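小烤箱烤土豆和回热面包的几点做法

栏目:厨房小窍门
整理:Anikó Kiss
2019年8月5日 阅读 3,117

家里只有一两个人吃饭时,为了一个土豆开大烤箱不太划算,预热慢,厨房也跟着热。台面上的小烤箱足够用。下面按挑选、存放、烤制、回热、清洁的顺序写,已经会烤土豆的读者可以直接看后半部分。

一、挑土豆

烤着吃选淀粉多的品种,褐皮长圆形的那种最合适,烤完内里干松。黄皮小土豆水分多,口感偏黏,适合炖和煎。

买的时候用手捏一捏,整个都要硬实。表皮有浅坑、小黑点、芽眼,都不影响吃,洗的时候用指甲或刀尖剔一下就行。表皮发绿的不要买,家里放绿了的也不要吃,芽已经长出来的同样处理。几个土豆一起烤,尽量挑大小接近的,不然小的烤干了,大的中间还是硬的。

二、存放

土豆不要装在扎紧的塑料袋里,闷着容易出水、发霉。放在铁丝篮或者有孔的筐里,四面通风,再找一个阴凉避光的地方。篮子上面可以盖一张牛皮纸挡光。
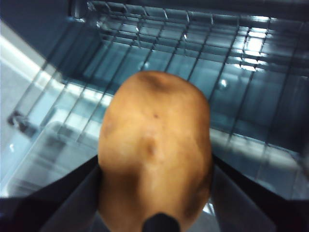 不要和洋葱放在一个篮子里,两样东西挨着都坏得快。也不要放进冰箱冷藏,低温会让一部分淀粉变成糖,烤的时候颜色深,味道发甜。每个星期翻一次篮子,把发软的挑出来先吃。篮底的土抖掉就可以,平时不用洗,带着水放回去反而容易烂。

三、进烤箱之前

土豆用硬毛刷在水龙头下刷干净,擦干。皮上有水,前一段时间都在蒸,皮就不脆。用叉子在四周扎几下,扎深一点,让里面的蒸汽能出来。然后抹一层薄油,撒粗盐。

不建议包锡纸。包了锡纸的土豆皮是软的,吃起来像煮的。另外锡纸松脱以后可能碰到加热管,小烤箱里空间窄,这一点要注意。

先把烤架放好再通电。门完全放平,看一眼下面的加热管附近有没有面包渣和滴下来的油,有就先清掉。土豆搁在旁边等着,预热好了再放进去。门打开以后很多人习惯把盘子顺手搁在门上,小烤箱的门轴吃不住重量,机身又轻,容易整个往前翻。盘子和食材都放在旁边。
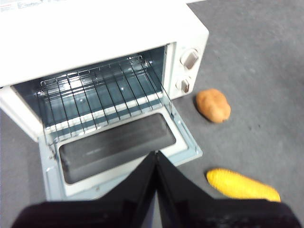

门放平,先检查烤架和加热管,土豆放在烤箱右侧备用。

四、时间和温度

中等大小的土豆,200度,上下火,60分钟。个头大的再加一刻钟。中途翻一次面,小烤箱上下加热管离食物近,不翻的话朝上的一面容易焦。

土豆直接放在烤架上,不用烤盘,底下的皮也能烤到。怕滴油就在最底层放接渣盘,不要在烤架上铺满锡纸,热气过不去。

判断熟没熟,用细竹签从最粗的地方扎进去,没有阻力就是好了。戴着手套捏一下,两边能陷下去也是好了。取出后马上在顶上划十字,从两头往中间挤,让蒸汽散出来,放久了不划,里面会发黏。

小烤箱旋钮上的温度往往和实际差得比较多。我家先后用过两台,同一个刻度烤出来的颜色完全不一样。买一个放在烤架上的指针温度计,测一次,把差多少写在纸条上贴在柜门里侧,以后照着调。我用的是Endis的一款,不贵,别的牌子也可以。

五、顺便回热面包

烤完土豆箱体还是热的,正好用来回热隔夜的面包,省一次预热。

圈形面包、小餐包这一类,表面用手沾水抹一下,放在烤架上,160度,5分钟左右看情况取出。外皮恢复脆,里面变软。切开的面包切面朝上。带馅的要长一点,而且馅料比皮烫,吃的时候小心。起酥类的面包不要抹水,直接烤,温度再低一点。

大小不一的面包一起放时,大的往里,小的往外靠门边,小的先好,开门就能拿。关门以后隔着玻璃看颜色,不要反复开门,小烤箱开一次门掉的温度要好一会儿才能升回来。玻璃是深色的,看到的颜色比实际偏暗,觉得刚刚好的时候再等一下也无妨,但不要走开。 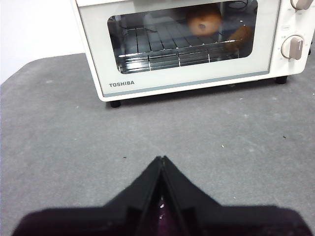 门关好,隔着玻璃就能看到烤架上的面包。

六、摆放位置

烤箱左右和背后都要留出空,顶上不要放东西,塑料袋、纸巾、抹布都拿远。台面怕烫的话,下面垫一块隔热板。电源线不要搭在机身上,也不要和电水壶共用一个插线板。

七、清洁

拔掉插头,等完全凉了再动手。顺序是先取烤架和接渣盘,泡温水加洗洁精,泡着的时候擦箱体。

内壁用拧干的软布擦,油点用小苏打加少量水调成糊,抹上去放半小时,再擦掉。加热管不要用湿布擦,上面粘了东西就用干的软刷轻轻扫。玻璃门内侧的黄渍也用小苏打糊,不要用钢丝球,划出来的痕迹以后更容易积油。门框边上的螺丝缝里爱藏碎屑,用旧牙刷刷一圈。

外壳是白色的话,旋钮周围的手印隔几天就擦一次,积久了发黄不好去。能拔下来的旋钮拔下来单独洗,晾干再装回去,拔不动的不要硬拔。

都装好以后空烧几分钟,把残留的水汽烘干,门留一条缝放凉。

读者留言(摘选)

Radstead:按60分钟烤的,我家的土豆偏大,又加了十五分钟,皮很脆。

Jorkeo:请问红薯也是一样的时间吗?

整理人回复:红薯糖分高,会流糖汁,底下一定要放接渣盘。细长的四十五分钟就可以看一次,粗的和土豆差不多。

Szalai:温度计测了,我那台低了十五度,难怪以前总是不熟。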